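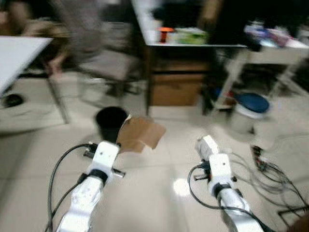 Clearing the shared workroom at Loltesby

The shared workroom gets its mid-year clear-out this week, and everyone who uses it is asked to take a share. The trash and recycling pickup has moved to the morning, so anything going out has to be sorted and down at the side door the evening before. Bags left in the hallway overnight will be brought back upstairs.

Most of what builds up in the room is packaging and lunch leftovers. Cardboard is the biggest part of it. Flatten boxes fully before they go in the blue cart, and pull off long strips of tape if they come away easily. Small torn pieces can go in a paper bag so they don't blow around the parking lot. Please don't stand cardboard in the wastebasket. It fills the basket at once, and then cups and wrappers end up on the tables.

If a box is still sound and you think somebody could use it, put your name on it and leave it on the bottom shelf at Povlow, our storage room on the second floor. Boxes without a name are flattened in October. 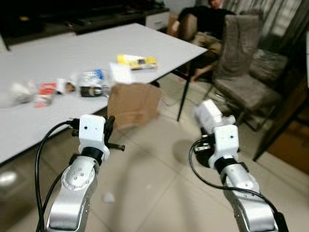

The tables are the next job. Anything on a tabletop at the end of the day should be either in use or on its way somewhere else. Packing tape goes back in the drawer with the scissors. We bought 13 rolls last year and could find very few of them when we looked in the spring, so check your own desk too.

Water bottles can be recycled with the caps on. Empty them first. Cans go in the same cart, crushed or not. Thin plastic bags and snack wrappers are regular trash here, even when they carry a recycling mark, and so are used napkins and paper towels. Clean sheets of paper go with the cardboard.

Rasa Jankauskaitė has taped a one-page sorting list inside the supply cabinet door. It follows the new hauler's rules and replaces the old green list, which had cartons in the wrong column.

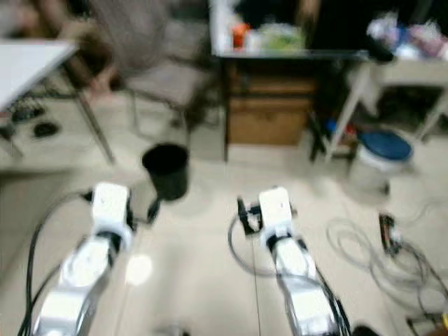

The black bin on the tiled floor, with grey and white cables lying to the right.

Cables need a little more care. Do not throw any away, and do not unplug anything to make sweeping easier. Loose cables with nothing on either end can be coiled, tied and put in the tub marked Vikside. If a cable is attached to something, leave it where it is and tell Mehrangiz Babaei, who keeps the equipment list. Sweep up to the cables and stop there.

The wastebasket should be emptied whenever it is full, whether or not it is your day. Liners are on the top shelf of the supply cabinet. There are 45 to a box, and the last box should be reported to the front desk when it is opened.

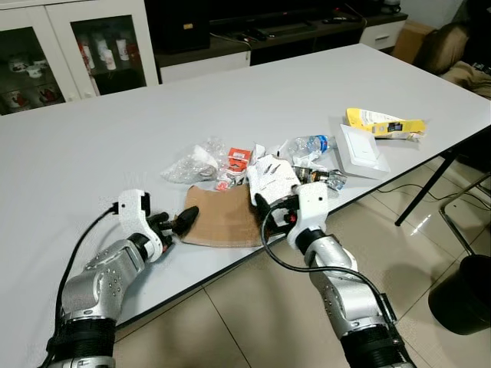

Plates and cups belong in the kitchen. Wash them or load them in the dishwasher before you leave. Food wrappers left out over the weekend brought ants in last summer, and it took two visits from the pest control company to get rid of them.

Once a table is clear, wipe it with a damp cloth. The spray under the sink is for the kitchen counters only and leaves streaks on the white tops.

The Rolland meeting room will be done after the workroom. If you have things stored there, move them or label them by the end of the month. Questions about the pickup schedule can go to the front desk.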